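I've been making the Wadance worktop conditioner in the same unit in Hirkholm since I gave up fitting kitchens, and it's still the thing people email me about most. So I've rewritten the page from scratch, because the old one had grown into a bit of a jumble and half the questions I get were answered somewhere near the bottom where no sane person would look.

## Wadance Stone & Wood Conditioner, 207 ml

It's a soft wax and oil blend for worktops, boards, shelves and windowsills. You wipe it on, leave it alone for a bit, and buff it off with something old and cotton. I use worn-out pillowcases (T-shirts are fine too, but watch out for the printed bit on the front, which drags horribly).

The odd size is down to the tins. Dafis, who supply them, only do that shape in one size and I fell in love with the lid - it comes off with a coin, and it goes back on properly, even when you've got greasy fingers. I did try a screw-top for a while and hated every minute of it!
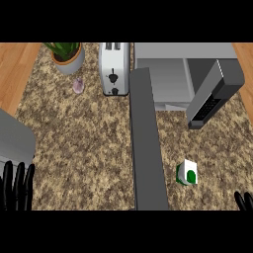 Now, how much do you need? Less than you think, every time. A scoop the size of a hazelnut will do a decent stretch of worktop, and if you can write your name in it you've put on far too much. Just wipe off the extra with a dry cloth and carry on, no harm done.

I do my own kitchen twice a year, once in June and once when the clocks go back, and the chopping boards whenever they start looking thirsty. If you cook a lot you might want to do the bit by the hob more often. Mine always goes dull there first.

### What it's good on

- Oiled or bare wood, inside the house
- Granite, slate and soapstone
- Old wooden spoons, if you've got the patience

### What I'd keep it away from

- Anything varnished or lacquered (it just sits on top and goes smeary)
- Floors, please! It's slippery stuff
- Marble you're fond of, as it can darken the paler kinds

Polished granite is the one I get asked about most. If a drop of water sits up in a bead, the stone probably doesn't need much from me and you'll only be buffing for the fun of it. If the drop soaks in and leaves a dark patch, that's a thirsty one, and you'll notice a proper difference. Try a small corner first, somewhere behind the kettle, and give it a day before you do the rest.

### The smell

There are two versions. Plain smells faintly of beeswax and goes away by teatime. Flondine is the scented one, with orange peel and a little rosemary, and it hangs about a day or so longer. I named it after a boat I once had a very happy week on, and no, the boat didn't smell like that at all. If you share a house with somebody who's fussy about smells, get the plain.
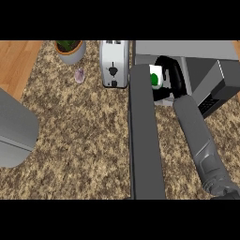
*3 min read*

### Storing it

Keep the lid on and the tin out of direct sun. It goes runny in a hot car and sets again overnight in a cool cupboard, sometimes a bit grainy. Grainy is fine. Stir it with a lolly stick and it'll spread the same as ever.

Lay your cloths out flat to dry outdoors before you bin them. Oily rags left in a heap can heat up by themselves and catch fire, so please don't scrunch them into the bottom of the cupboard. It says so on the tin as well, in the biggest letters I could fit.

### Ordering

Tins go out twice a week in a cardboard box with paper padding. The next batch is poured on Sun 30 August, and if the Flondine shows as sold out before then, put your email in the box and I'll drop you a line when it's back. Refills aren't a thing yet. I'm still arguing with myself over the pouches.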